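28 August 2020

**Paperless by March? Clerkitz tenants have heard it before**

Clerkitz, the firm that runs serviced offices for small businesses, says its tenants will be able to give up paper records altogether by March. The promise comes with a new scanning and storage scheme, sold under the name Postico, and a price of £70 a month for each office that signs up.

The firm says 21 offices have joined so far. It would not say how many of those are paying, or how many are on the free trial that was offered to every tenant in the spring.

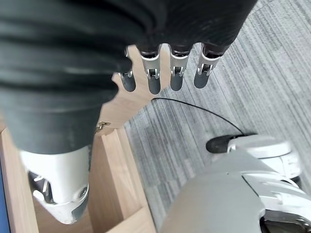 Under the scheme, tenants hand over their files in batches. The pages are scanned, checked and stored, and the originals are shredded unless the tenant asks for them back. Clerkitz puts the running total at 2,212 files. That sounds like a lot until you ask what counts as a file. A single gas bill does, according to the terms sent to tenants, and so does a folder with a year of invoices in it.

Kirsten Lykkegaard, who leads the project for Clerkitz, said the savings would come mostly from floor space. "People are renting room for paper they never look at," she said. "Once it's gone they can take a smaller office, or put another desk in."

A smaller office would, of course, mean less rent for Clerkitz. Asked about that, Ms Lykkegaard said the firm expected to fill the spare rooms with new tenants. With so many people working from home this summer, that seems a brave guess.
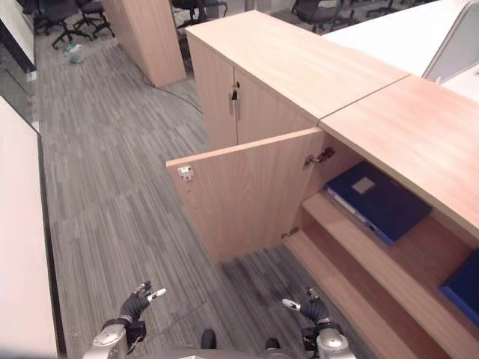
Ring binders have outlived several schemes of this kind. Barreto, an earlier supplier, offered much the same service to the same tenants and closed it after two winters. Customers were given a month to collect their scans, and some of them found pages missing or upside down. The paper had already been shredded.

Seul-gi Maeng runs Desia, a small translation business, and was one of the customers caught out. She has not signed up this time.

"I lost around 1,000 pages with Barreto," she said. "They were old contracts, mostly, but I did need three of them. My binders don't send me an invoice every month and they don't close down."

Clerkitz says its scans are copied to a second site every night. It did not name the site, and the terms make no mention of what happens to the records if the service ends — a gap that Ms Lykkegaard said would be "looked at" before the next version goes out.
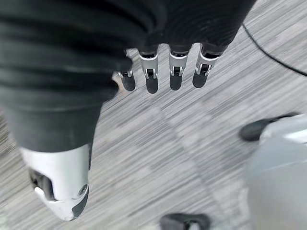 *A robotic hand over grey striped carpet.*

Tenants have until the end of next month to join at the present price. Clerkitz has not yet said what the charge will be after that.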